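Metal bin for cleaning supplies - how do I keep it from turning into a mess?

Posted in Home & Cleaning, Sep 5, 2023
222 views

tinbucket19

I switched from plastic totes to gray metal bins with sloped sides because the plastic ones kept cracking. One sits on a wooden table and everything I use for floors and tile ends up in it. The trouble is that soft things and hard things are all thrown in together. Mop heads, scrubbing pads, a block that looks like a grout stone, and usually one or two items that have nothing to do with cleaning.
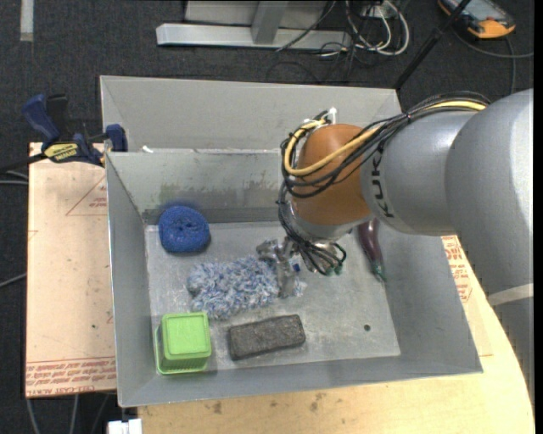
The mop head is my main question. The yarn gets tangled when it lies in with everything else, and I don't know if it is fine to store it on bare metal. The bottom is already scuffed and I don't want rust on the yarn. I would like to keep using these bins and not buy a cabinet. The budget is low.

Cotach591

Dry the mop head completely before it goes in. Hang it over a tub or a rail overnight, strands down, and shake it out in the morning. A damp mop on scratched metal can pick up rust stains, and they are hard to get out of cotton. I put a piece of cardboard in the bottom of mine and change it when it gets dirty - an old shipping box works fine.

Keep the grout block in a small lidded plastic container. Those blocks shed grit, and if the grit gets into a scrubbing pad you can scratch a sink with it.

sturwood_mom

I gave up on bins and used hooks. Mop heads on hooks, pads in a mesh bag on another hook.

laundryroom100

Agree with drying it first. If you have two bins, use one for soft things and one for hard things. A stain on the side of the bin may wipe off with baking soda and a damp cloth. Try a small spot first and dry the metal when you are done.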